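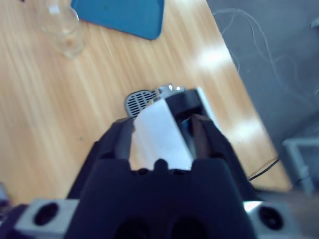 Deltden wrist-camera grasps: read me first

Print | E-mail
Last updated: Apr 4, 2025

Hi! I put this set together to test one small idea from my Gretow work: can the wrist camera alone tell you a grasp is going to slip, before the lift starts?

What you get

- 800 grasps on a light wooden tabletop, one still each, taken with the fingers closed on the object
- 2 label files (one for hold or slip, one for object type)
- the Jollberg baseline script, which is messy but runs

The objects are mostly small and boxy, and plenty have shiny bits. I left the glare on the table alone - I wanted the model to cope with it. Cups, trays and cables turn up in the background too, so please don't crop too tightly until you've tried it whole.

How it did

The baseline called 709 of the 800 correctly. Most of the misses are objects gripped at a slant, and I'm still poking at those. A second round of labels should be up in June.

If you use the set, call it Deltden and tell me what broke!

We use cookies to count visits. Accept | Settings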